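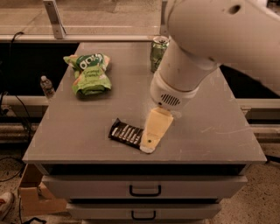

The 3 p.m. spread: a chocolate bar, a green bag with a coconut look about it, and a can to wash it down.

Every office has a gray cabinet that was bought for files and now holds up snacks. Ours stands between the printer and the window, and by mid-afternoon its top is the most visited place on the floor.

212 shares | 40 comments

The rules at Pikel, where I rent a desk, are loose. You put something down, you may pick something up. Leszek Zalewska, who has worked here since the carpet was new, puts down chocolate and picks up everything else. He regards a dark wrapper as a serious food and anything puffy as packaging with a hobby.

I'm on the side of the puffy bag. Yes, it's mostly air. But a bag can be passed around, and it makes a noise that brings people out of meetings - I have seen a budget call end 6 minutes early on the strength of that rustle. A chocolate bar gets snapped in two and eaten facing the wall.

Then there's the can, always at the back, always green, as if somebody were growing them. In July I asked the people from Pacheco, down the hall, whether it was theirs. They said they drink water. They said it with some pride.

I've since bought two bags of my own and a bar for Leszek, who told me it was the wrong kind and put it in his drawer.

Last updated: July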